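Ondrejka Board Oil, 12 oz can

Item: Pluleo finishing range
Suits: cutting boards, butcher block, salad bowls, rolling pins, wooden spoons
Availability: in stock at the Dirton store, ships within 2 business days

Wood is thirsty and has no way of mentioning it. By the time a cutting board looks gray and feels like a cat's tongue, it has been asking for oil since roughly February. Ondrejka Board Oil is our answer, and we have been selling it long enough to know that most of you will buy one can, use it twice, and find it again when you move.

The recipe is short. Food-grade mineral oil, a little beeswax, and a trace of orange oil so that your kitchen smells like you did something. There are no driers and no varnish, and it won't leave a shiny film that flakes into the onions. It won't go rancid either, which is more than can be said for the olive oil your brother-in-law recommends.

How to use it

Wash the board, dry it, and stand it on edge overnight. We know you want to skip the overnight. Warm the can in a bowl of hot tap water until the oil pours easily. Put a generous puddle in the middle and push it outward with a lint-free rag, along the grain, then do the edges and the end grain, where most of the drinking gets done. Leave it for a few hours, wipe off whatever is still sitting on top, and buff.

New boards want three coats, a day apart. After that, once a month is good practice and twice a year is what really happens.

One can covers a large board on both faces with plenty left for the spoons. Pale woods such as maple will warm up a shade when oiled. Walnut goes darker and looks expensive.
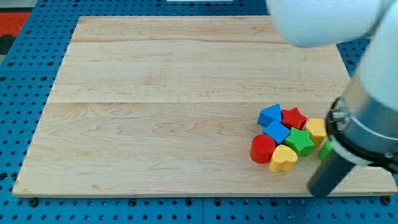
Telmo Rivas writes that he disagrees with us about the three coats. He gave his maple board five, turned it over each time, and says the fourth was the first one that stayed wet on the surface by morning. He would also like the can to have a wider mouth, as he can't get a rag into it and has poured more oil on his counter than on his board.

We accept the point about the coats. Very dry boards will take more, and you can stop when the oil sits there looking at you. As for the mouth of the can, it's narrow so that the oil doesn't all come out at once, and we're told a rag was never meant to go in.

What it won't do

It won't fill a knife cut, flatten a warped board, or close a split. For deep scars you need sandpaper first and patience second. It won't rescue anything that has been through the dishwasher, although you're welcome to try, and to write to us about it in the usual tone.

Don't use it on floors. Mutua Mollel at the Dirton counter takes the phone calls about floors and would like fewer of them.

Storage

Cap on, upright, out of the sun. If the wax settles, warm the can and shake it. Wash oily rags or throw them away.

Goes well with

Custesness lint-free rags, pack of 37 (we don't know why 37 either)
Pluleo sanding block, fine
Ondrejka Spoon Butter, for people with more spoons than boards

Returns accepted on unopened cans. Opened cans are yours, and so is the counter.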